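Month two of teaching an arm to wipe a table. August, no air con, one window that opens. A thread.

The idea is simple enough. You move the arm through the job by hand, it records what its wrist camera sees and what its joints do, and after enough goes the learning system is meant to get the gist. "Enough" was 955 when I signed up. It is now 3053.

I asked Tamás where the new number came from. He said Delia. Delia said a paper. I have read the paper. The paper says "more".

Each go takes under a minute. Then you reset, write the label, and discover you've labelled it as the one before. Alina has a spreadsheet purely for my labels. It has a red column.

The bit I underrated is how much of this is looking at wood.

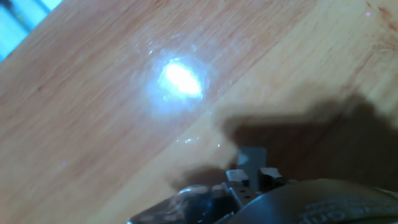
Wrist view. Big white glare, big arm shadow, table.

To me, a shiny table with a lamp on it. To the model we trained last week, apparently a spill. It went for the bright patch with real conviction, and kept going for it, and the bright patch stayed put.

So now there is a debate. Deividas wants a matt cloth over everything. Corina says people own shiny tables and the thing had better get used to them. I'm with Corina, mostly as I'd be the one ironing the cloth.

Compromise: we keep the glare and move the lamp between goes. I move the lamp. There's a bit of tape on the floor for each spot, and two of them are the same spot.

Same business with the shadow. The arm makes its own wherever it goes, so the examples need plenty of it, at all sorts of angles, or it'll try to clean that up too.

Anyway, kettle's on, then back to it. If anyone in Udcombe is getting rid of a really ugly varnished table, my messages are open. We can collect.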